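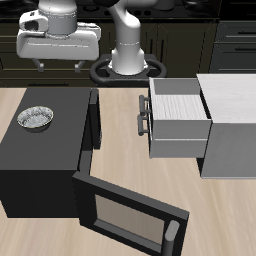
Standby Power in Shared Student Kitchens
Project report, second-year Building Services module
Faustine Brunet, Ynyr Penry, Carmela Paredes
Supervisor: Bernadette Vasseur

1. Background

Appliances in shared kitchens are left plugged in all year. Each one draws a small amount of power when idle, mostly for clocks, displays and control boards. The residence at Skernham pays a single electricity bill for the whole building, so residents never see what their own kitchen uses. This project measured the idle draw of kitchen appliances in the building and compared two ways of reducing it.

2. Method

We logged 86 appliances over four weeks in April, using plug-in energy meters set to record once a minute. Fridges and freezers were left out, as they cannot be switched off. Hobs and ovens on fixed wiring were also left out.

An appliance was counted as idle when its draw stayed below 10 W for at least five minutes. Kettles with no display were logged for three days only and then dropped, as every one read zero between uses. The meters were checked against the bench meter in the Treten lab before and after the logging period. Two meters drifted at low load and their readings were discarded. The affected appliances were logged again with spare meters.

3. Results

The total idle energy for all logged appliances, scaled to one year, came to 752 kWh. Microwaves made up the largest share. Most of them were in use for only a few minutes a day, and in several kitchens the clock and control board used more energy over the month than the heating of food did. Coffee machines came second. Their draw varied widely between models, mainly depending on whether the machine had an automatic shutoff.

Toasters were close to zero in all cases.

4. Measures tested

Switched power strips were fitted on one floor and timer sockets on another. The timers cut power between 1 a.m. and 6 a.m. Savings from the timers were steady but limited by the short off period. The switched strips did better in the first week – then use fell away, and by the fourth week most were left on overnight. Residents also complained that the microwave clocks had to be reset each morning.

5. Cost

Equipment for the trial cost $179, paid from the module budget. We did not calculate a payback time for the switched strips, as the savings had not settled by the end of the trial.

6. Limits of the study

Four weeks is short, and April includes a holiday period when some rooms were empty. The scaled yearly figure should be read with this in mind. Régis Picard pointed out at the interim review that the 10 W threshold may hide appliances with a high standby draw. We checked the raw logs for this and found one coffee machine affected. It is listed separately in Appendix B.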